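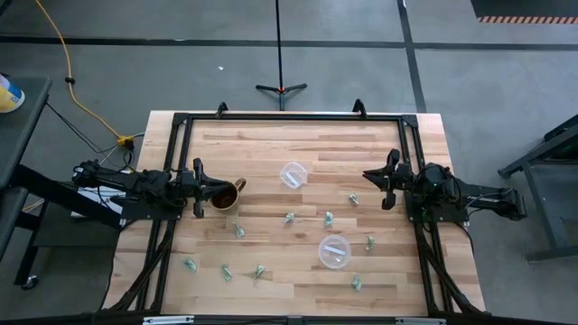

Butcher-block tables: your questions

Do I really need the special oil?
Probably not. We sell Rondeck oil and it's fine, but plain food-grade mineral oil does the same job for less money.

Will a hot mug leave a ring?
It can. People swear by mayonnaise for getting rings out – I tried it and got a greasy ring. Light sanding works.

Can I clamp things to the edge?
Yes, with a scrap of cardboard under the jaw. "Non-marring" pads mark oiled wood too, whatever the package says.

Is the Skeltmont top "maintenance free"?
No wood top is. Plan on oiling it every March, at least.

Who answers these?
Mirjam Van Hecke. Returns go to Simão Amaral.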